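Saturday, 7:40 am

Cold brew batch 14, the Werel beans again. Kalkidan swears the coarse grind was fine last time, but mine came out tasting like wet cardboard, so I went two clicks finer and gave it 119 g in 800 ml. Lid off, on the table for now — I know, I know, the fridge is full of Uriel's sourdough!

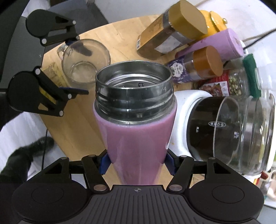

Strained it through the Borness paper after lunch (slow, so slow, 25 minutes for the lot). Much rounder, a bit of cherry at the end, and Asanka went back for seconds. Still some silt. Try the cloth filter next and ask Berhanu what he did with the scale batteries.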